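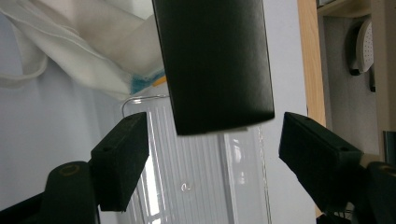 Grumach hand-held gripper kit, trial set
Safety check before purchase, 12 September 2026

1. Finger blocks
Checked for play and sharp corners. Pass. Skasano's brochure promises 400 hours between services. No test report supplied, so I give that no weight.

2. Cables
Each gripper has its own. Comment: keep them clear of the wrist. Supplier calls the routing "snag-free". Not accepted.

3. Table and floor
Bag and tray work, both hands. Tape down near the rear table corners. Loose cable by the stand: coil and move.

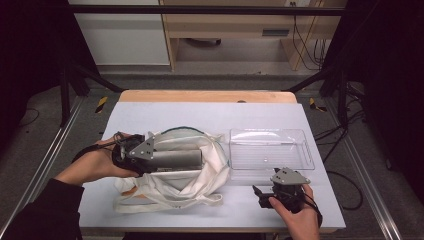
4. Plate bolts
Recheck after 24 hours' use. Open.

Result: hold the order.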